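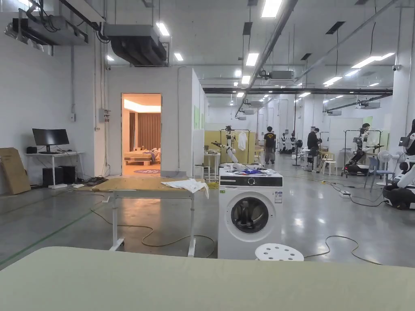
Kuldeep Ahuja
Floor safety and demo collection lead, Bercombe hall

Walk-through checklist, laundry bays, Thu 22 August

Okay, same sheet as last time with my notes after each line. I did this with the bays running, so some of it is scribbled from the aisle.

1. Floor cables clear of walking paths: NO
The long tan one still wanders under the wheeled table and off toward the washer. I've written this up since May! Tape it or run it along the wall, please. Power strips on the floor on the right side too, same comment.

2. Casters locked on rolling tables: NOT CHECKED
I didn't want to crawl under while people were recording. Whoever closes Bay 3 tonight, step on every one and initial the sheet.

3. Tabletops clear before a take: PARTLY
White cloth left bunched up on the corner of the wood-top table. If it isn't in the task it goes in the bin (the Plikby bin, the other one is for rags).

4. Stool in front of the washer: MOVE IT
Fine for sitting, bad for anyone backing up with both hands full of grippers and their eyes on a sleeve. Park it beside the machine between takes.

5. Hand grippers, jaws and pads: OK
Opened and closed every pair. One pad at the Villanueva station was lifting, so I swapped it. Wipe them before the first take, and squeeze slowly the first few times so you feel any sticking. 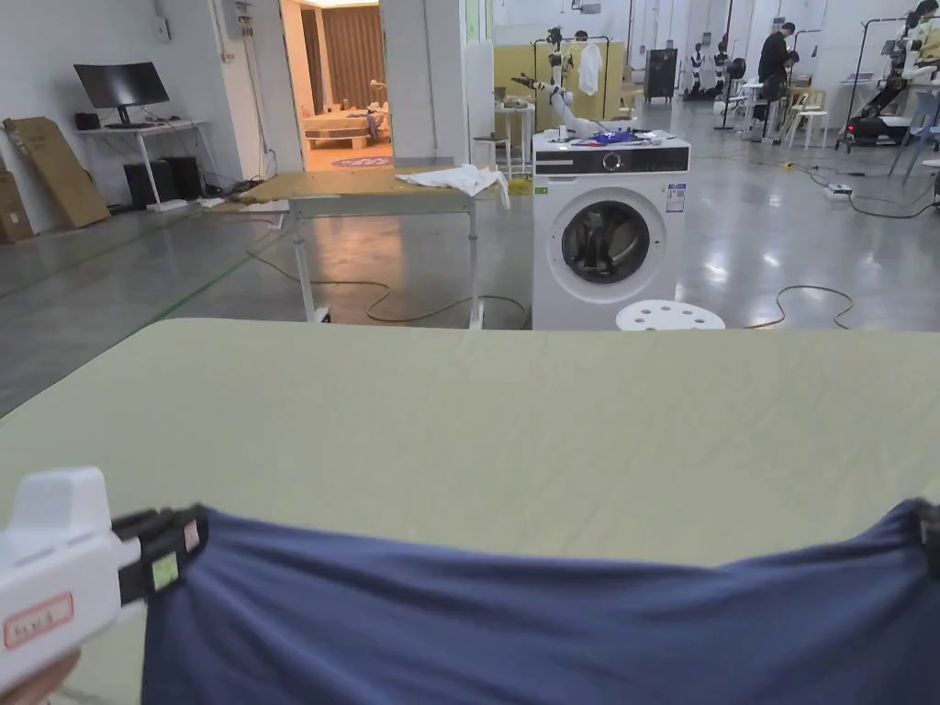
Priti wrote back on the draft that holding a garment tight between two grippers wears out her wrists long before her shoulders, and could we please put breaks on the sheet instead of leaving it to people to ask. Fair point, so there's a new line.

6. Operator breaks: ADDED
Put the grippers down after every long folding set. Shake your hands out, walk the aisle. If your grip is going, the demo is going too, and we'd only throw it out later. We have 3150 takes in the Premeo folder already, so we can spare a few minutes.

7. Clear space around the arms in remote mode: OK
The person driving calls "live" and waits for an answer before moving. I heard it every time this morning, thank you all!

8. Stop button within reach of the driver: OK
Tested at each remote station. One cover is stiff, ticket 744.

Next walk when the cable tape shows up.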